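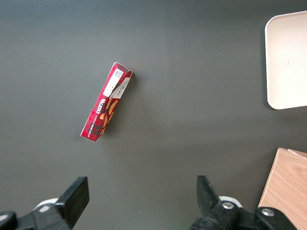
*A box of Walkers shortbread on a dark gray tabletop.*

The county's new flood grant opened in March, and the emergency planner who runs it hasn't stopped grinning since. "I've been asking for this money for years," she says. "Give me a map and I'll talk until dinner!"

She has a map, as it happens, a big one, with the Akyol River drawn in blue marker from the dam down to the old mill town of Totik. Along it are 30 new water gauges, each sending a reading to the county office every few minutes. Before the grant there were two, and one of them quit in heavy rain.

"Think about that for a second," she says. "The whole lower valley, and we were calling people up and asking how high the creek looked from their porch."

The gauges are the flashy part, but most of the money goes to culverts. The county plans to replace 201 of them, starting on the Wilito side, where the road washes out nearly every spring and school buses have to go the long way around. She can name the bad ones by mile marker — and does, with real affection.

What gets her most excited is the sign-up list for text alerts. It stood at 473 households when the program began and is now at 814. "That's people telling their neighbors," she says. "We put up a few posters, sure, but the neighbors did it."

Not everybody is sold. Some landowners in Idero worry that bigger culverts upstream will just send the water to them faster. She takes that seriously and says the engineers are still running the numbers on two crossings there. Work on those will wait until the landowners have seen the results.

"They know that ground better than I do," she says. "One man walked me along his fence line and showed me where the water came in last time. I went back and changed the map that afternoon."

The next round of culvert bids opens this summer, and the Wilito road is first on the list.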